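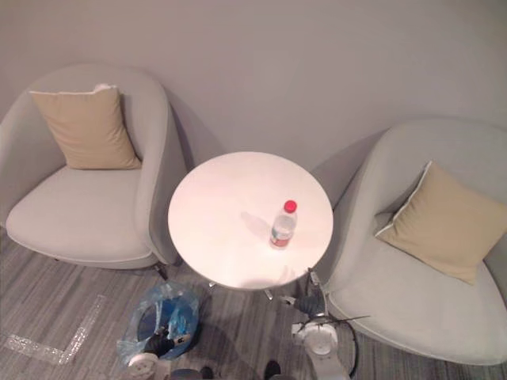 When does a player count as registered for a Sunday match?

A player counts as registered once the league office has stamped the form as received and the club's roster page shows the new entry, and both have to happen before the match sheet is signed.

Search the archive Go

To: skovlow-league list
Subject: Re: Loan players and the cup roster

I am replying to the list because the same point came in from three clubs. The earlier message is quoted in pieces, with my notes under each piece.

> We took a midfielder on loan from Hotance in October. He has
> played in the league since then. Rurnex are telling us he can't play
> in the cup because he was on their opponents' sheet in the first
> round. Is that in the rules, or is it just custom?

It is in the rules. Rule 21 covers cup-tied players. A player who appears on a signed match sheet for one club in the cup may not appear for another club in the same season's cup. The rule says "appears on," so an unused substitute is cup-tied in the same way as a starter. The loan agreement does not change this. League matches are covered by a separate rule and have no such limit.

What matters for your player is the first-round sheet. If Hotance listed him, he is out of the cup for the season. If they did not list him, he is free to play for you. I have not seen the sheet. The league office will send a copy to either club on request, and I would ask for it before naming him.

> Second question. The form has a box for the loan end date. We left
> it blank because neither club had settled on one. The roster page now
> shows him as a permanent transfer. Does it matter?

It matters in two places. First, the roster limit. A club may hold 5 incoming loans at one time, and a player shown as a permanent transfer is not counted toward that. Your roster therefore shows one fewer loan than you have. If you are already at the limit on the page, you are over it in fact, and the last loan in is the one that gets pulled.

Second, recall. Hotance can only recall a player whose record is marked as a loan. As the record stands, they would have to file a new transfer to get him back, and the window for that is closed until the season ends. Both clubs should sign a correction slip. The slip is one page, and it takes the date of the original form, so no matches already played are affected.

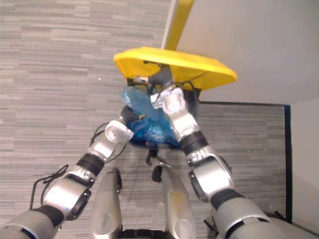
Vol. 21, No. 5

> Third, and then I will leave it. Ankrah Park is down as the neutral
> ground for the semifinal. The gate there is capped at 4,000, but the
> covered seating is listed as 796 on one sheet and is missing from the
> other. Which do we sell against?

Sell against the cap for the total and against the seating figure for reserved tickets. They are two separate numbers. The cap is for everyone inside the fence, seated or standing, and it includes players' guests and match staff who are not on the sheet. The seating figure is for numbered seats only. The sheet with the gap is an older version of the ground form, from before there was a line for covered seats. Use the newer one.

The split between clubs at a neutral ground is even unless both agree in writing to something else. Unsold tickets go back to the league office and are then open to either club. Last season one club kept its unsold share and put it on sale at the gate, and the counts did not match afterward. Please don't do this.

> Also, if it ends level, do we go straight to penalties?

Extra time first, two halves, then penalties. The replay was dropped from the semifinals two seasons ago but is still in the printed rule book – the list archive has the notice. One more substitution is allowed in extra time. It can be used whether or not the regular ones have all been used, and it has to be one of the players named on the sheet.

Correction slips for this round have to be in by Mon 28 March. The office closes at five, and a slip left in the door box after that is stamped the next day. Email is accepted if both signatures are on the same scan. Two scans with one signature each will be sent back.

On the kit clash, which was raised off list: Rurnex are drawn first, so they keep first colors. The other club changes, goalkeeper included if the shirt is close to either outfield color. The referee decides what counts as close, and it is worth packing a third shirt.

Replies to the list, please, not to me.

2 shares
3 comments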